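The Capsule Wardrobe Would Like Your Money

Every few years somebody rediscovers the idea that we own too many clothes, and every few years the cure turns out to cost more than the disease. The current version comes from Nilano, a subscription service that charges $90 a month to tell you what to get rid of. You photograph your closet, a stylist sorts it, and a week later a list arrives with most of your life on it.

I tried it for three months. My list had two pairs of jeans I wear constantly and a coat I bought in college. It also had suggested replacements, all of them from Pereyra, all of them black. The starter set came to $400 before shipping.
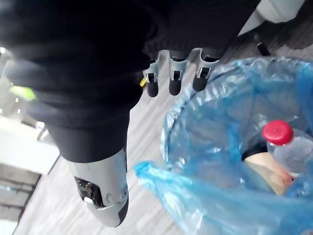

Black goes with everything, including more black.

Renato Vergara, who ran a tailoring shop for years before he started teaching repair classes, is not impressed. "People come in with a bag of clothes they were told to throw out," he says. "Half of it needs a button." He has a low opinion of the math, too. A shirt worn twice a week gets old at the same speed whether you own 3 of them or 30, he argues, except that the person with 3 is back in the store by August.

Nilano's pitch is that fewer choices make for calmer mornings. Maybe so. My own mornings were never slowed down by shirts – they were slowed down by the bus.

I canceled on a Monday. The coat is back on its hook, and the lining still needs to be sewn up at the left sleeve.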